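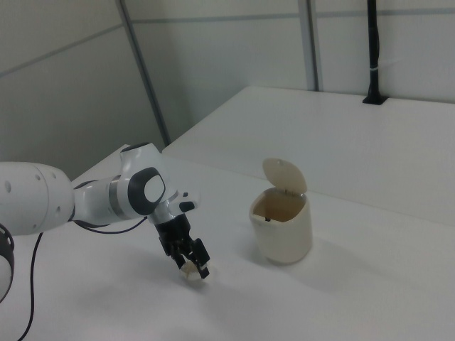
Gripper down, bin lid open.

Workshop notebook, June 2025
3 min read

Back from the Pasitmont run and I want to get it all down before the washing machine eats the last of my receipts. Short version for anyone planning the autumn route sheet: go by night, go by Brakura, and take a proper jumper.

Outward leg. Left Ultthorpe on the late coach, booking 3518, seat 11, left side. The left side is the one to have! After the reservoir the road swings along the hill and you get the whole valley lit up below you for a good long stretch, and the people on the right get a rock face. I've pencilled this onto the seat plan in the route folder, please don't rub it out.

The coach was nearly full and it was still quiet by the second hour. Reclining works if you press the lever and lean back at the same time (I spent ages doing one and then the other). The reading light is good. The footrest rattles, so fold it up and use your bag.

Zavala stop. We had this down as a quick halt and it's much better than that. You get long enough for a hot drink and a walk to the end of the platform and back, and the bakery hatch was open in the middle of the night - warm potato rolls, eaten standing up next to the luggage hold. I had two. The toilets are across the yard and you need coins, which our sheet doesn't mention. Bay numbers have changed too: the Pasitmont coach now goes from bay 15, round the back by the taxi rank. The old sign is still up, and four of us stood under it very contentedly until the driver came over and waved.

Arrival. Got in at first light. Everything in the square was shut except one kiosk, and I didn't mind a bit. I sat on my rucksack and watched the market vans unload crates of cherries and thought this might be my favourite arrival of any we've tried, even the harbour one.

Return leg, booking 3736, by day. Perfectly fine, hotter, more stops, a lot of school bags. The views you were promised in the dark are there in full, only now you want the right side. I slept through the reservoir.

Changes for the sheet:
- Zavala: bay 15, coins for the toilets, potato rolls
- left side out, right side back
- say something about the cold on the night coach. I wore everything I had with me
- take out the line about the left luggage office at Pasitmont, it was a shoe shop when I looked

Still don't know: whether the night coach runs all winter. The timetable in the Ultthorpe window was the one from March and the bottom half had faded. Could whoever is passing next have a look, and copy down the small print under the Brakura table as well?

I'd go again next week, given half a chance. Receipts are in the blue envelope, minus the one for the rolls.

Contact | © Workshop notebook 2025 | Back to top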